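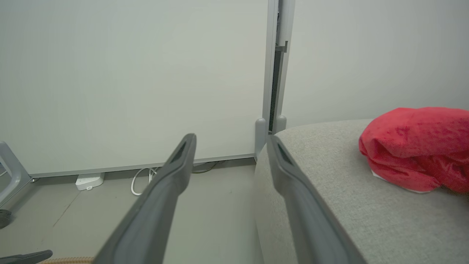
I do a big box set binge every December, and after last year's crackly mess I finally sorted out the sound on our telly. I'd got to the point of having subtitles on for everything, even Orkness, and that's in English! (Mostly mumbled English, I'll grant you.)

First thing, go into the sound menu and look for something called dialogue boost or clear voice. Mine was buried two menus down. Then switch off any "cinema" setting for anything that's mainly people talking in kitchens. Keep it for the dragons and explosions.

If you've got a soundbar, pull it forward so it sits flush with the front of the shelf. Mine was shoved right at the back behind a plant, and the whole first series of Toft sounded as if it was coming through a sock. A thick rug helps with echo too, and so do proper curtains.

Dust the speaker grille with a soft, dry paintbrush. No sprays, please!

Last one: if voices and lips don't match, try the audio delay setting. I ended up on 85 after a lot of fiddling, and wrote it on a bit of tape stuck to the back of the remote.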